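Community Heritage and Leadership Travel
Course handout, week 3: Before, During and After the Trip
Instructor: Ekua Ankrah
Guest session: Mohammed-Awal Kwofie, Quartey Fellows Program

Welcome back, everyone! Last week we talked about why people sign up for heritage trips, and the discussion ran so long that we never got to the planning side. So this week is planning, plus a good deal on what happens when people come home (my favorite part of the whole course, as you may have noticed).

Please read these notes before the guest session. Mohammed-Awal has led groups of young adults to Ghana for years, and he loves getting questions that go past packing lists.

Key terms for this week

Heritage trip: a group journey, usually one to three weeks, to a place the travelers have family or cultural ties to. It has a learning plan and a host.

Host partner: the group on the ground that plans visits, finds speakers and speaks up when a plan is a bad idea. Listen to them!

Second-generation traveler: someone raised outside the country their parents came from. Some have visited often, some have never been, and a good program makes room for both.

Re-entry: the weeks after the return flight. People feel lit up, let down, or both before lunch.

1. Before the trip

Most programs spend their energy on money and paperwork, and of course those matter. The Quartey program budgets $3,805 per traveler, with airfare, lodging, local transport and a host fee included. Notice the host fee. Many first-year programs leave it out and lean on goodwill, and by the second year the goodwill is gone.

But look at what else Quartey asks for. Every traveler records one conversation with an older relative before leaving. It can be in any language, it can be short, and it can wander all over the place. What comes out of these talks is wonderful – street names, the name of a school, a recipe with half the steps missing. Travelers carry those details with them, and suddenly a visit to an ordinary market has a thread running through it.

Group size comes up every term. Quartey takes 20 people. Akumis, the student-run program we read about in week 1, takes fewer and keeps everyone in one house. I'd love for you to argue about this in your sections. A bigger group can pay for better speakers, and a smaller one can eat dinner at somebody's aunt's table.

2. During the trip

Leave holes in the schedule! Look over the Drindard itinerary in your packet and count the free afternoons (it won't take you long). Then compare it with the one from Kundel, where every other afternoon is open and the evenings belong to the travelers.

Journals work best when the prompts are plain. A few that groups have liked:

What did you eat today, and who made it?
Which word did you hear over and over?
Who did you want to call tonight?
What did you expect to feel and didn't?

That last one brings out a lot. A traveler who has waited ten years to see her grandmother's town may stand in the middle of it and feel mostly tired. She needs to hear that this is common, and she needs to hear it from someone she trusts, so please train your small-group leaders to say it.

Language is the other big one. Travelers who don't speak their parents' language often go quiet in the first days. Pair them with patient people. Teach greetings early, practice them on the bus, and let people laugh at themselves.

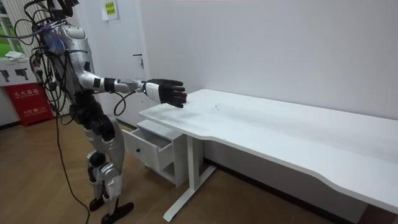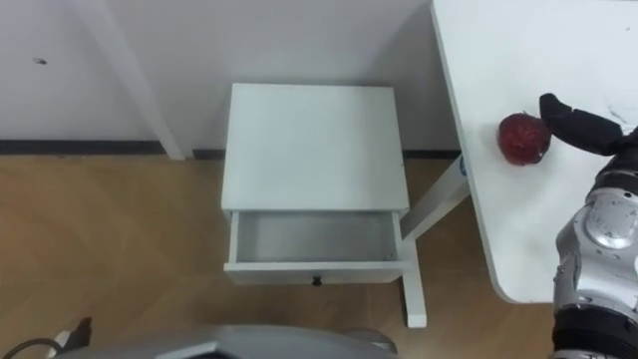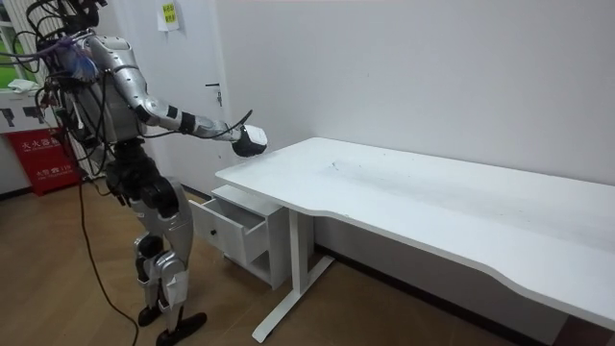
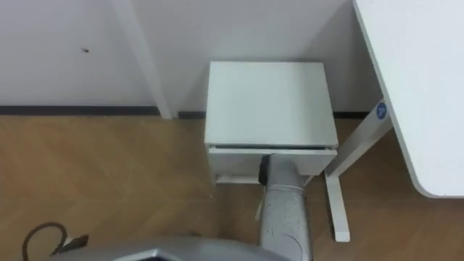

Week 3 photos: a robot at a white desk (first and third) and a small white unit with its drawer open (second and fourth).

3. After the trip

Now the part I get excited about. A trip that ends at the airport has done half its job. The people we admire in this course, the ones who went on to start a reading group, run for school board, change majors or open a dance studio, nearly all had some structure waiting for them when they got back.

Quartey's structure is simple. There is a potluck soon after the return, then a check-in call, then a public evening in December where each traveler presents a next step. The most recent evening drew some 175 guests, including a lot of parents who had been nervous about the whole idea. The next step can be tiny. One traveler promised to phone her uncle on Sundays and got the loudest applause of the night.

Three habits to look for as you read the alumni interviews:

They named one next step, out loud, to another person.
They kept in touch with at least one host.
They asked for help early, often from someone older in the community.

You may find others, and I hope you do. Bring them to section.

A caution about the word "inspired." I love the word and I use it too much. In your papers, try to follow it with a verb. Inspired to do what? By when, and with whom? A reader should be able to picture the traveler on an ordinary Tuesday, doing the thing.

4. For the guest session

Come with two questions written down. Good areas to ask about: how host partners are chosen, what happens when a traveler wants to go home early, how scholarships are decided, and what Mohammed-Awal would drop from his first itinerary if he could run it again.

5. Assignment

Record a conversation with an older relative, neighbor or mentor about a place that shaped them. Write two pages on what you heard and where you would go to learn more. Attach your list of follow-up questions. If you don't have someone to interview, write to me and I'll happily match you with one of our community elders, who are a delight.

Due Friday, April 29, 2022, by the start of class. Paper copies, please, stapled, with your section number at the top.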